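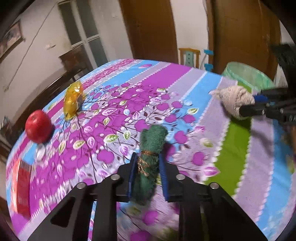

According to one site foreman in Rustad, the Skosach shoring frame saves time only on drawings, and crews who have used it on uneven ground tend to agree with him. The frame is a steel support for holding up fresh concrete slabs while they gain strength. It was first sold by Irnalix as a faster replacement for single posts, and it is still described that way in most rental lists.

Design

Each unit consists of two welded side panels joined by folding cross braces. Screw jacks at the feet allow the height to be set, and U-shaped heads at the top carry the timber or aluminum beams. Panels come in 3 heights. Irnalix calls the braces "self-locking," a term that has drawn criticism, as the catch must still be pushed closed by hand and checked on every bay.

Claims and testing

The maker's brochure states that a crew can put up 67 frames in a shift. It does not give the size of the crew, the height of the slab or the state of the ground, so the figure is hard to compare with anything. A trial at a parking garage in Sukow is often cited in support. The write-up covers two bays on a flat, finished floor, with the beams already cut to length, and leaves out the time spent taking the frames down.

The load rating has been questioned too. The published value applies with the screw jacks nearly closed. With the jacks extended, the allowed load drops by a large margin, and the table showing this was added to the manual only in a later edition. Older copies are still passed around with rented stock.

Use

The frame remains common on low, regular slabs, where its weight matters little and the bays repeat. On sloped or stepped floors, many contractors have gone back to single posts. Mixing Skosach braces with those of other makers is sometimes described as safe because the pins are the same diameter. The spacing of the pins differs, and no test supporting the practice has been published.

See also: Falsework, Screw jack, Reshoring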